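Live Album or Studio Album? How Listeners Hear the Difference
Project report, Music and Recording course, second year
Fatemeh Talebi

1. Why I chose this topic

My older brother has many rock and folk records, and on some of them one side is recorded at a concert and the other side in a studio. When I was a child I did not notice it until the applause came. For this project I wanted to know how much of the feeling of a live record comes from the audience noise, and how much comes from the playing itself.

My question was simple. If we remove the applause and the talking between songs, can a normal listener still hear which recording is live?

2. The recordings

I worked with a local folk rock band called Vaher. They have four members and they play mostly their own songs. The band gave me permission to use two versions of each song: one from their studio sessions at Brilwood, and one from their concert in the Kultutbridge hall in July. The hall has 400 seats and a high ceiling, so the sound stays in the air for a long time after each note.

We selected 10 songs. From every version I cut a part of the same length, always the second verse and the chorus after it. I removed everything where the audience could be heard clearly. In one song this was not possible, because people were clapping with the drums through the whole chorus. I used the bridge of that song in place of the chorus.

I also made all parts equally loud. My teacher advised this, because people often think that the louder recording is the better one.

3. The listening test

The test was an online form. Each person heard both versions of a song, one after the other, in random order. Then they had to choose which one was live, and write a few words about the reason if they wanted to. I sent the link to the students of our school and to the mailing list of the Brangate music library. In total 227 people opened the form and 156 of them finished it. I used only the finished answers.

Before sending the form, I tried it with two classmates. They both said that the first page had too much text — I had explained everything twice. I made it shorter, and I added a button to play each part again. For the written comments I first made a list of key words on paper and then sorted each comment under one of them. Some comments belonged to more than one group, and I put those in both.

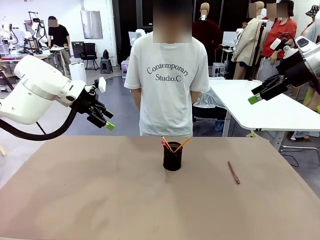
4. Results

Most listeners found the live version in most of the songs. The fast songs were the easiest. In the comments people often wrote that the drums were "far away" or that the singer was "out of breath". Several people mentioned that the tempo became faster in the chorus. I checked this with a metronome and they were right.

The slow songs were much more difficult. For one ballad, with only voice and acoustic guitar, more people chose the studio version as the live one. The band told me later that they recorded this song at Brilwood in one take, with the singer and the guitarist in the same room, and that they kept a small mistake in the guitar part. Many comments named exactly this mistake as the reason for their choice.

5. Problems

I did not ask people what they used for listening. With small phone speakers the echo of the hall is hard to hear, so this could have changed the answers. Also, some students at our school know Vaher and maybe attended the concert. I should have put a question about this in the form.

The random order did not work in the first hours after I sent the link, and the studio version always came first. I corrected it in the evening, but I could not separate the early answers from the others.

6. What I would do next

I would like to repeat the test with only the slow songs, and with headphones for everyone. The drummer of Vaher also offered me the separate tracks from the concert. With them I could compare the voice alone, without the sound of the hall, and ask the listeners the same question again.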